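NOTICE TO RESIDENTS OF THE SOMOGYI BUILDING, LULWOOD
Concerning the Return of Borrowed Tools

1. The Tool Room is open to all residents in good standing. Tools are to be signed for in the register and returned to the rack by the close of the day.

2. On 17 Nov 2024 the annual inventory found 61 tools present and one absent. The absent item is the narrow plastic spatula given to the building by the late Mr. Pravville, for whom the east stair is named. It was last signed for by Gyula Hegedűs of Apartment 12, who stated in writing that he had returned it.

3. Mr. Hegedűs was asked to state this again. He did so, at greater length, and added remarks about the management of the building under the present Superintendent, Gizella Magyar. Those remarks have been placed in his file.

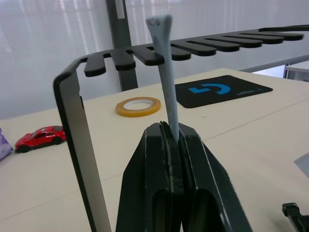 4. The Tool Room rack is the property of the residents in common, and no place on it belongs to any one household. This has been the rule since the building opened, and it was upheld in the matter of the Meltthorpe sisters and the good scissors. A tool belongs in the rack whether it is a heavy wrench or a long flat stick of pale blue-grey plastic, wider at the top than at the bottom. Residents are reminded that the slots between the prongs are narrow and that nothing is to be forced into them.

5. The spatula was recorded as present again in February. The register shows no entry for its return. Mr. Hegedűs was in the hospital at Meltthorpe for the whole of that month and received two visitors, one of whom was the Superintendent. She brought him soup and the register. He signed for the soup.

6. The Superintendent has since found, in the pocket of her own winter coat, a receipt for the spatula in her handwriting. She has entered this fact in the register and has fined herself four dollars, which is the usual amount.

7. The remarks in Mr. Hegedűs's file have been returned to him. He has asked that they be put back, as he still considers them accurate. His request is granted.

8. The Tool Room will be open this evening as usual. Mr. Hegedűs will have the key.

By order of the Superintendent,
Gizella Magyar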